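Nutmont Social Club
Minutes of the counter meeting, 6/23/20

Present: Marisol Villalobos (chair), Faustino Cervantes, Sosina Admasu, Ezequiel Zamudio
Apologies: Marisol Solís

1. Previous minutes
Agreed, with one correction: the shutter dates from 1978, not 1987.

2. Stock
Faustino has been through the cupboard. Crisps are low. The next Padell order is to stay under 34 pounds until sales pick up. Sosina asked for fewer mints.

3. Shutter
Still sticking on the left side. Ezequiel to ring the fitter again.

4. Counter display
Discussion of the clear stepped stand. Chocolate bars and the small boxed items currently share it, each in their own channels. Faustino would like the chocolate moved to the front - it is what people ask for. Sosina wants barcodes kept facing up so the till is quicker. The cream tray stays on the counter to the side of the stand.

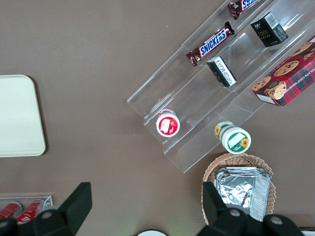
Ezequiel said he would sooner have the boxed items behind the counter altogether, as customers pick them up and put them back in the wrong channel. Left as it is until October.

5. Any other business
Till roll: Sosina to order. Key to the cupboard now hangs in the office.

Meeting closed 7.40 pm.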